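Progress report on the two-arm desk tidying build
Brarholm shared workshop, 6th December

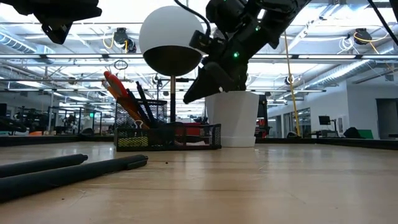 Dear Mavis,

I promised you a proper account before the holidays, and I'm sorry it has grown longer than the single page you asked for (you did say you wanted the parts that went badly as well, so you have partly yourself to blame!). The short version is that we have both arms running, we have spent most of the parts money and very little of the travel money, and the software is further along than the hardware, where back in April I would have bet on the opposite.

When I last wrote, we had one working arm and a box of joints for the second. The second arm went together over two long weekends, with a good deal of taking apart again in between. The shoulder joint from Keskin came with the wrong bolts, and their replacement set sat in the mail for three weeks, so I used the time to redo the wiring. I'm glad I did. The old cable run used to tug at the wrist whenever the arm turned past a certain point, and that tug was behind most of the odd little jerks I complained to you about in the summer. The cables now have more slack and the motion is a great deal calmer.

The practice table is the part visitors like best, I think because everything on it is so ordinary. We settled on a wire-mesh desk organizer full of pens and clips and other odds and ends, with a white plant pot next to it. Mesh is a real nuisance for the vision side. The software sees the edge of the holder and whatever is behind it all at once, and for a while it would happily try to pick up a pen through the wall. The pot gives trouble of another kind, being pale and plain with those slightly faceted sides, and the lights overhead put a shine on the wood that the program used to mistake for an object. Etska, the planning program I've been writing for this, handles the shine much better now that I've stopped feeding it single views and let it compare a few in a row.

As for results, I ran 216 pick attempts in November, all of them lifting one pen out of the tall holder and laying it down on the table. Roughly two in three worked the first time. Most of the misses were pens leaning against one another, so that the gripper closed on both or pushed one further down. Binder clips are still hopeless with the present fingertips – they slide off the wire handles – and I have set them aside for now. I would sooner tell you that plainly than send you a short clip of the one lucky try.

Getting the two arms to share a space has been slow going. They take turns, with one holding well back while the other works, and that is safe and a bit dull to watch. What I want by spring is for one to steady the organizer while the other reaches in. We tried it at low speed on a Thursday evening and the organizer stayed put, but the reaching arm kept stopping itself early out of caution, as it's told to do whenever the other one is near. That margin can come down a little. I'd like to bring it down in small steps and keep a written log of each one.

On money, the fingertips are the one place where I'm going to ask for your patience. The soft ones from Beltitz cost more than the figure I gave you in the proposal, and I would like to move some of the unused travel line across to cover them. The grant total stays the same. The receipts are in the shared folder, sorted by month, and the November sheet has a note on the bolts, for which Keskin did refund us in the end.

Plans for the next three months are as follows. January is for the new fingertips and a repeat of the same pen test, so we have a fair comparison with November. After that I'll go back to the two-arm work, and if it behaves itself we'll hold the open evening at the workshop in March. You would be very welcome, and the coffee has improved since your last visit.

If you could let me know about the travel money before the break, I can get the order in and have the parts on the bench when we open again.

With warm thanks for your patience and your good questions, as ever.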